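Jun 10, 2021
Residency Diary, Office of Collections, Wedik Museum of Trade and Industry

The morning was given over to the transfer of the Carhuamaca ledgers from the lower store to the reading room. The ledgers had been kept on open shelving since January, when the lower store was last reorganized, and the bindings on the oldest volumes have suffered for it. Two are to go to the bindery at Ulten before any further handling is permitted. The remaining volumes were brushed, wrapped in clean tissue and placed flat. The reading room will stay closed to visitors until the new shelves have been leveled.

A letter was received from the Nikoro Historical Society regarding the loan of their market scales. The Society consents to the loan on the terms we proposed in the spring, but asks that the larger scale be shown without its pans, the chains being weak. This office sees no objection. The label will need to be rewritten, as the present wording invites the visitor to look at the pans.

At noon the section heads met to consider the closing room of the permanent display. It has long been felt that the story of office work in the district should not end with the adding machine. The proposal now before us extends the room by 20 feet along the north wall and carries the account forward to the computer. I spoke in favor, with the reservation that the account books must remain the heart of the room. The matter was held over. 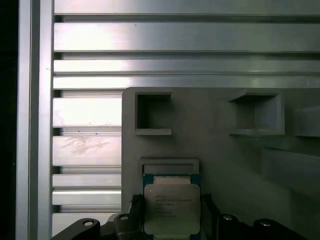 A processor with its metal heat spreader, against a light gray panel.

The afternoon was spent on the catalog. 40 entries were checked against the cards and returned to the typist with corrections. The spelling of place names is still uneven, and the older cards give three forms of Carhuamaca where one would serve. I have directed that the form used on the ledgers themselves be followed throughout, with the others entered as cross-references.

The roof above the east stair was inspected at four o'clock. The stain has not spread. The contractor recommends replacing the flashing before autumn and will submit a written estimate.

Rain began shortly before closing. The windows in the reading room were found open and were shut. Tomorrow: the Nikoro label, the reply to Ulten, and the insurance schedule.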